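Tramside is hiring a part-time stock and repairs assistant. We are a second-hand and repair shop for walking, cycling and camping gear, and we've been in the old Trornau building, opposite the tram stop, for 6 years. The job is permanent after a trial period and starts as soon as we find the right person.

## The job

You would work in the back room most of the time and on the counter when it's busy. People bring in boots, tents, packs, stoves, jackets and bike bags. We check them, clean them, fix what can be fixed and put a price on them. The rest goes back to the owner or gets stripped for parts.

On a normal shift you would:

- receive donated and consigned gear and write up the intake slip
- sort items by type and condition
- do basic cleaning, including boots, tent floors and pack linings
- do small repairs: buckles, cords, zip sliders, patches, seam sealing
- label finished items and put them out on the floor
- answer questions at the counter and take payment
- pack online orders before the afternoon pickup

Bigger repairs, such as resoling and frame welding, go to outside trades. You would book these in and chase them up.

We hold close to no paper records apart from the intake slips. Everything else is in Tastus, our stock program. It isn't hard to use but it is fussy, and an item entered under the wrong category will not show up on the website. You'll be shown how it works in your first week. The colour field has caused more returns than anything else, so please be someone who will go and look at the item again before typing "grey".

## Hours and pay

The position is 24 hours a week over four days. Shifts run from 9.30 am to 4 pm with a paid lunch break. One of the four days is always Saturday. The other three can be worked out with you, but once they are set we'd like them to stay set until the end of the season.

Pay is by the hour, above the award rate for retail, and is reviewed after the trial period. Superannuation is paid on top. There is a yearly training allowance of $600, which past staff have used for first aid, sewing machine maintenance and a bike mechanics course. Staff can buy from the floor at cost once an item has been out for a fortnight.

We close between Christmas and the second week of January. Please plan your own leave outside October and November, when everybody wants their tent looked at.

## The workplace

The shop floor is level from the street. The back room is down 5 steps and has no lift, and the stock you'd be handling is kept there on open shelves. If steps are a problem, tell us when you apply. Some of the work can be done at the counter bench and we can talk about how the job might be split.

The back room has a sink, two sewing machines and a heater that takes a while to get going in the mornings. Wear layers in winter. Adhesives and sealants are used at the bench next to the extraction fan, and gloves and masks are supplied. If you have asthma or a glue allergy, please mention it before the trial shift. 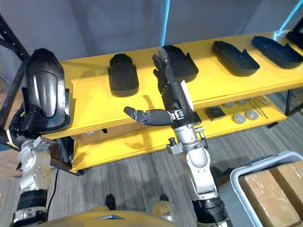 ## Who we're looking for

You don't need a trade certificate. You do need to be comfortable using hand tools and willing to learn to use the sewing machines. We'd also like you to:

- be able to lift a full stock tub, with help if needed
- write clearly enough for someone else to follow your repair notes
- be all right with dirty boots and musty tents
- be polite to people who are told their gear can't be saved

Experience in a gear shop, bike workshop, shoe repairer or op shop is useful. So is having fixed your own things at home for years. Bring something you've repaired to the interview if you like.

A driver's licence would help, as we do a pickup run to the Calado depot every second week. It isn't required.

## How to apply

Send a one-page letter and a short résumé to the shop by email, with "Stock and repairs" in the subject line. You can also drop them at the counter in an envelope. In the letter, tell us which days you can work, when you could start, and one thing you have repaired and how you went about it. Photos are welcome but keep the total attachment size small.

Applications sent in March for the casual counter job have been kept. If you applied then and want to be considered for this one too, a short email saying so is enough.

We'll ring the people we'd like to meet. Interviews take half an hour and are held in the shop before opening. After that there is a paid trial shift of three hours. We will write to everyone who applied, including those we don't interview.

Questions about the job can be asked at the counter on any weekday after 2 pm.

Posted 2026-04-02. The ad will come down when the position is filled.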